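4. Folding the Paper Panel

This section applies to the plain white sheets supplied with the Fundholm folded shade and to replacement sheets ordered separately. Section 3 (Scoring) must be completed before folding begins. Scored sheets should be folded on the day they are scored.

4.1 Preparation

1. Clear a flat, dry surface larger than the opened sheet.
2. Wash and dry the hands. Marks on uncoated paper cannot be removed.
3. Lay the sheet with the scored side facing down.
4. Identify the horizontal line that crosses the full width. This is referred to throughout as the base crease.

Note: Sheets stored in a cold room should be left unrolled indoors for 15 minutes before use.

4.2 Forming the base crease

5. Fold the sheet along the base crease and press from the middle outwards to each side.
6. Open the sheet again. Do not flatten the crease by hand.
7. Turn the sheet over and check that the crease is sharp along its whole length. Where it is soft, repeat step 5 on that part only.

4.3 Raising the pleats

The pleats run towards a single meeting point, which is called the vertex in this guide. They are raised one at a time, starting with those nearest the base crease. A pleat that resists should be left and returned to later – forcing it will usually start a false crease beside the score line.

8. Pinch the first pleat at its outer end and work inwards, stopping 8 mm short of the vertex.
9. Repeat for the remaining pleats on the same side of the base crease.
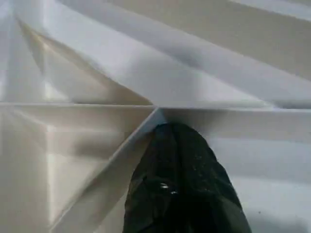 10. Complete the opposite side in the same manner. The narrow pleats require less pressure than the broad ones.
11. Close the gap left at the vertex by pressing lightly and allowing the surrounding folds to draw together.
12. Hold for a few seconds and release. A slight spring in the paper is normal.

Caution: Do not use a bone folder or any pointed tool at the vertex. The paper is weakest where the folds meet and may split.

Caution: Do not dampen the sheet to ease folding.

4.4 Checking the panel

Look across the panel from a low angle under a side light. Each fold should show a clean edge from its outer end to the vertex. Small differences in height between neighbouring pleats are acceptable and will settle once the panel is mounted. A split at the vertex cannot be repaired with tape, as the tape will show when the lamp is lit. The sheet should be replaced.

Finished panels may be stacked unpressed, to a limit of 9, until required for Section 5 (Mounting).

Related guides
Mackay lamp base: assembly and wiring cover
Driramstead scoring board: care and blade changes
Irnville wall frame, 300 mm: fixing instructions
Ordering replacement sheets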